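Search this site Enter keyword Go

Masks, Glasses and a Long Shift

Last updated: April

At Kiiskinen, an import warehouse with 232 people on the payroll, the mask box sits next to the time clock. Most people take two on the way in and change at lunch.

The masks are the ordinary surgical kind with ear loops. Management tried a stiffer model from Brastitent last year, but the supply room still has most of them. Staff said the edges rubbed after an hour, and anyone with glasses went back to the soft ones within 7 days.

Glasses are the common complaint. Warm breath comes up over the top of the mask and the lenses fog, mostly near the loading doors in cold weather. Pinching the nose wire before putting the glasses on helps. So does setting the frames slightly over the mask fabric. Thin frames leave room for the ear loops, which matters by midafternoon, when the backs of the ears get sore.

Hair gets tied back before the mask goes on. Sleeves are a matter of taste, and short ones are popular indoors. Gloves are issued in dark colors that hide carton dust, and people keep a spare pair.

Round glasses, a light blue mask and hair pulled back make up one version of the look, with a dark glove close by. 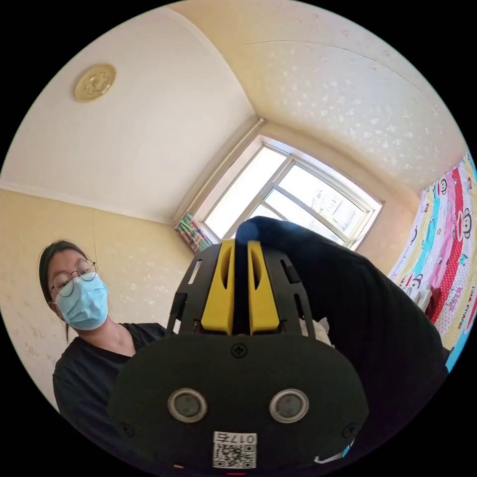 What the supply room orders

The current list has 2 sizes of mask and gloves from Trendemska in small through extra large. Small runs out first. The next order adds lens wipes, which staff had been bringing from home.

Comments (3)

Guest: Dish soap on the lenses, let it dry, buff it off. Lasts me a morning.

nightdock: Which nose wire? Ours snap.

Guest: Double wire ones. Ask for them.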